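Flornura ウォーキングシューズ「Lola(ローラ)」

ホーム > 靴・足まわり > ウォーキング > レディース・メンズ共通

商品番号 793
サイズ 22.5〜28.0cm(0.5cm刻み)
カラー 3色(栗色、墨色、生成り)
足幅 3E相当
在庫 色・サイズにより異なります。下の表でお確かめください

毎日の道を、もう少し遠くまで歩きたくなる靴です。

こんにちは、Wirkdenの靴売り場です。当店でLolaを扱うようになってから、お電話やお手紙で「二足目をください」と言っていただくことが本当に増えました。一足目を履きつぶした方もいらっしゃれば、色違いがほしくなった方もいらっしゃいますし、旦那さまに取られてしまったのでもう一足、という方まで(男女共通の木型なので、サイズさえ合えばそういうことも起こります)。売り場の者としてはうれしいかぎりで、このページも書きたいことが増えるたびに少しずつ長くなってしまいました。お茶でも飲みながらお読みいただければと思います。

Lolaは、山に登るための靴でも、走るための靴でもありません。家を出て、駅まで歩いて、買い物をして、ちょっと遠回りをして帰ってくる。そういう町なかの歩きのために作られた靴です。町の道というのは、やわらかい土の道にくらべるとずいぶん硬くて、足の裏や膝にじわじわとこたえます。若いころは気にならなかったのに、夕方になるとかかとが重い、という方はぜひ一度お試しください。

木型を手がけたのは、Flornuraで長く靴の設計をしているYao-tsung Wanさんです。Wanさんの木型は、かかとがきゅっと小さく、指のあたりがふんわりと広いのが特徴で、足を入れた瞬間に「あ、後ろがつかまれている」と感じます。前がゆったりした靴は、どうしても中で足が前にすべってしまいがちですよね。Lolaはかかとと甲で足をおさえて、指は自由にしておくという考え方ですから、下り坂でも爪先が当たりにくくなっています。外反母趾ぎみのお客さまから「小指が痛くならない」というお便りをいただいたときは、売り場で回し読みをいたしました。

靴底は、かかと側が少し硬め、土踏まずから先がやわらかめの二層になっています。着地はしっかり、蹴り出しはすんなり。爪先がほんの少し反り上がっているので、疲れて足が上がらなくなってきた時間帯でも、小さな段差につまずきにくい形です。

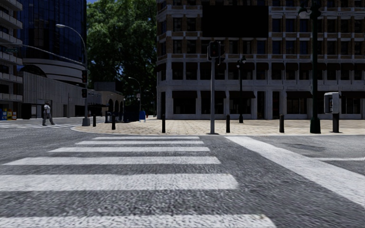 底の溝は浅めの波形で、細い溝をたくさん入れてあります。深い溝の靴は小石を噛みやすく、玄関でカチカチ鳴ってしまうことがありますが、Lolaではそのお悩みをほとんど聞きません。雨の日の舗装路にも配慮したゴムを使っています。ただし、濡れたマンホールの蓋や、ワックスのかかった店内の床などでは、どんな靴でもすべることがあります。雨の日はどうぞいつもより小股で、ゆっくりお歩きください。

甲の革について

甲には、Sampaioというタンナーの牛革を使っています。しっとりとして、最初からあまり突っ張らないのに、ふた月ほど履くとさらに馴染んで、歩くときの皺がご自分の足の形に落ち着いてきます。天然の革ですので、血筋や小さな傷、色の濃淡がございます。左右で表情が少し違うこともありますが、不良品ではありませんので、そこも含めて可愛がっていただけたらと思います。

色は3色です。いちばん人気は栗色で、履くほどに濃くなります。墨色は真っ黒よりもやや青みのある落ち着いた色で、お仕事用にされる方が多いようです。生成りは汚れが気になるとよく聞かれますが、専用のクリームで拭いていただくと意外なほど長くきれいに履けますよ。わたし自身、生成りを四年履いております。

重さ

片足400g(24.0cm)。手に持つと「あら、軽くはないのね」とおっしゃる方がいらっしゃいます。そのとおりで、世の中にはもっと軽い靴がたくさんあります。ところが履いてひもを締めると、この重さが振り子のように足を前へ運んでくれて、長く歩くほど楽に感じるという声をいただきます。感じ方には個人差がありますので、できれば店頭で少し歩いてみてください。

サイズの選び方

ふだんスニーカーをお履きの方は、いつものサイズより0.5cm小さめから。革靴やパンプスが中心の方は、いつものサイズそのままでお選びください。迷ったときは、足がいちばん大きくなる夕方に、厚手の靴下をはいて測っていただくと失敗が少ないです。紙の上に立って、かかとの端からいちばん長い指の先までの長さを測ります。左右で違うのが普通ですから、大きいほうに合わせてくださいね。小さいほうの足には、同封の薄い中敷きを一枚入れると具合よくおさまります。

ひもは、履くたびにほどいて締め直していただくのが理想です。面倒な方のために内側にファスナーをつけてありますが、甲の高さが変わる季節の変わり目だけでも、ひもを調整してみてください。履き心地がまるで違ってきます。

お手入れ

おろす前に、無色の防水スプレーを外で軽くひと吹き。あとは帰ってきたら馬毛のブラシでほこりを払い、月に一度、クリームを米粒ほど布にとって薄くのばすくらいで十分です。雨に濡れた日は新聞紙を詰めて、風の通る日陰に横向きに寝かせてください。ドライヤーやストーブの前は革が縮みますので、どうかご勘弁を。続けて履かず、一日お休みさせてあげると中の湿気が抜けて、底の持ちもよくなります。

底の張り替え

靴底は張り替えができます。かかとの外側が減って、下の層の色が見えてきたら替えどきです。Wirkdenの店頭にお持ちいただくか、箱に入れてお送りください。お預かり期間は通常3週間、4月は衣替えのご依頼が重なりますので、もう少しお時間をいただいております。甲の革に穴があいている場合や、底が内側まで削れてしまっている場合は、お受けできないこともございます。早めにご相談くださいね。

よくいただくお尋ね

自分の中敷きを入れても大丈夫ですか、というお電話がよくあります。もとの中敷きは外せますので、お手持ちのものと入れ替えていただけます。医療用の厚いものをお使いの方は、0.5cm大きいサイズをおすすめしています。

冬は寒くありませんか、というお尋ねも。裏地は豚革で、ボアなどは入っておりません。寒い地方のお客さまは、フェルトの中敷きを合わせていらっしゃるようです。

交換と返品

室内で試し履きをされただけのものでしたら、サイズ交換を承ります。届いたら、まずは絨毯や畳の上で、両足ともひもを締めて歩いてみてください。外で履かれたもの、防水スプレーをかけられたものは交換できませんので、スプレーはサイズが決まってからお願いいたします。

付属品 替えひも一組、調整用の薄い中敷き一枚、布袋
素材 甲:牛革(Sampaio) 裏:豚革 底:合成ゴム

生成りの24.5cmと栗色の23.0cmは、ただいま入荷待ちです。ご予約はお電話か、店頭のノートにお名前をどうぞ。

ページ更新 2021年11月27日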